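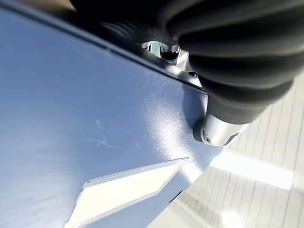

I run the mail and records room at Prallton, and people keep asking me about the Dralen hand, so I finally gave it a page of its own. If you're thinking of getting one for your own department, read this first!

## What it is

The Dralen is a four-fingers-and-a-thumb hand on an arm, with a small camera at the wrist. Ours came through Balaskas, who handled setup and still pick up the phone when I call (usually before my coffee). It fetches, lifts and hands things over at the side tables, which used to be the part of the job that wrecked our backs.

## What changed for us

Before the Dralen we had 11 people taking turns on sorting and carrying. We still have 11 people. Panagiotis Nikolaidis moved over to customer returns, which he'd been asking for since forever, and Manolis Fragkou now spends his mornings teaching the hand new pickups - he's much better at it than I am.

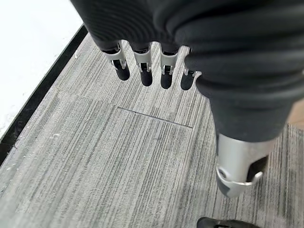
The first month was slow. I had my doubts, and I said so pretty loudly. Folders got dropped, and we stopped a lot to start over. By November we were getting through 200 items before lunch, and I'd quit hovering.

People did worry about their hours, so we put it in writing that nobody loses a shift over it. Do that before the crate arrives, please.

## Good to know

- Allow 30 minutes for the morning check
- The sleeve over the hand wants a look every week, folds included
- Thin paper is still hit or miss, so we do those by hand
- The Kimitz cart fits it, but order the cart separately

## Ordering

Ask for item 673 and tell them what you'll be picking up, big or small. Come see ours first if you like. Mornings are best, and Manolis will let you have a go at the controls if you ask nicely.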